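Grundside Monitor: a broadcast tracking tool for political reporting

Last updated: 17th November
Reading time: 3 minutes

Grundside Monitor records television and radio news, turns the speech into text, and sends an alert when a word you have chosen comes up. We have used it on the desk since September, mostly to follow party spokesmen, prime ministers' offices and the official channels of armed groups. It replaced Randitz, which we had for three years.

The standard plan covers 36 channels and costs $2,000 a year for one newsroom. You can swap channels once a month. The plan includes 3,000 hours of stored video, and when that fills up the oldest recordings are deleted unless you have marked them to keep. The warning email for this goes only to the account owner. We lost most of a parliamentary debate before we changed the address.

Alerts are the main reason to buy it. A statement read out on air usually reached us as text within two minutes, and the alert links to the exact moment in the recording. Randitz sent its alerts in batches, so a denial sometimes arrived before the claim it was denying. 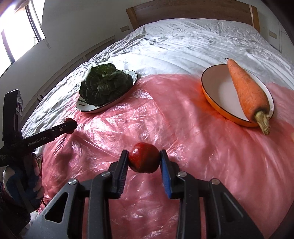

Foreign Desk, Research and Monitoring

Transcripts are good for studio speech in English, French and standard Arabic. They are poor for call-in programs and for anything recorded at a rally, where the crowd noise produces long runs of wrong words. Names are a problem in every language. The same militia commander appeared under four spellings in one evening bulletin. There is a custom name list, and it helps, but each spelling has to be typed in by hand.

Machine translation comes from a separate company, Xiao, and costs extra. We would not quote from it. It is fine for deciding whether a speech needs a human translator, and that is how we use it. It twice dropped a "not" from a cease-fire statement, and both times the video made the mistake obvious to an Arabic speaker.

Search is fast. Our archive now holds 3,354 clips, and a search for a phrase across all of them takes a few seconds. Results can be sorted by date or channel. They can't be sorted by speaker, a feature Randitz did have and one we miss when checking whether an official has changed position.

Clips export as ordinary video files with the channel and broadcast time printed in the corner. The time shown is the time zone of the account, so check it against local time before using it in a story.

Support is by email only. Replies took a day.

Price: $2,000 a year, translation extra
Tested on: two desktop computers and one phone
Also considered: Randitz, Lolluvach Live
Rating: 4 out of 5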